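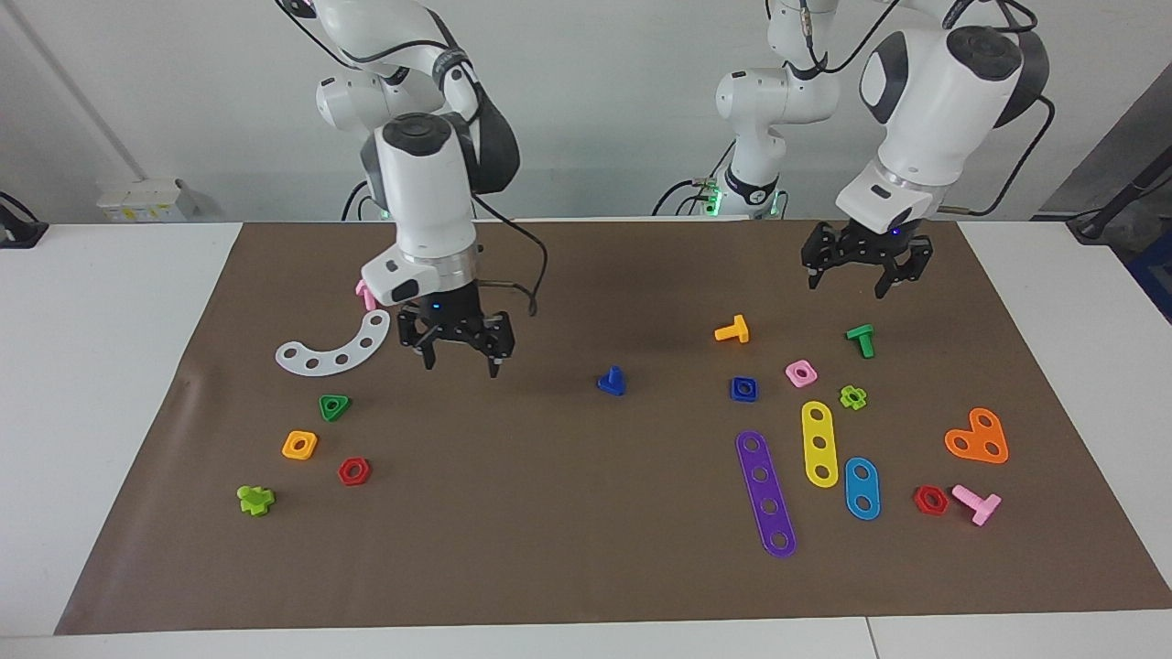 Nuts, bolts and a lot of patience: the Irunbridge robotics club

Elba Bravo is halfway through telling me about gripper angles when she stops to point at a pink bolt. "That one," she says. "We love that one. It's got a flat head, so you can get hold of it whichever way it's lying -- well, nearly!"

She and Sirkka Halonen started the student club at Irunbridge in July, and both are plainly still delighted by it. The project this term has two robot arms picking toy construction pieces off a brown mat. There are 6 students on it, and they take turns at the controls.

"People come in expecting something dramatic," says Halonen. "Then they spend an evening on a plastic nut and they're completely hooked."

Why toys? Bravo laughs. "They're bright, they're cheap, and they're all awkward in different ways. A square nut is friendly. A long strip with holes in it wants to swing round as soon as you pinch one end."
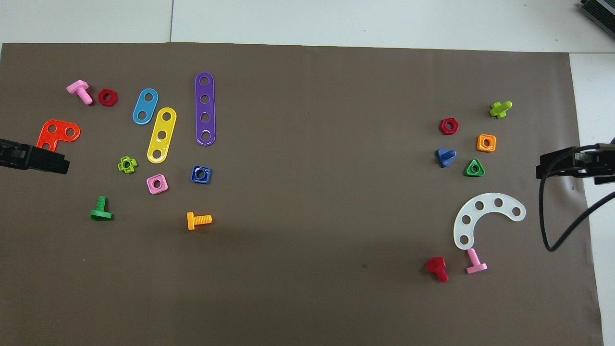

The pieces get scattered afresh before each go, and the students write down every attempt, good or bad. The notebook had reached 1,746 when I visited. Halonen reads me some of the comments in the margin, most of them about the curved white plate. "It's a lovely shape and a horrible thing to pick up," she says. "Where do you even hold it?"

In July they take the arms to Drestley for a friendly contest against the Cuevas club, with 48 pieces to sort between two trays. Bravo would like to win. Halonen would like both arms to work at once without one waiting politely for the other.

"We're getting there," she says, already reaching for the notebook. "Come back and see us before Drestley, and you can have a go yourself."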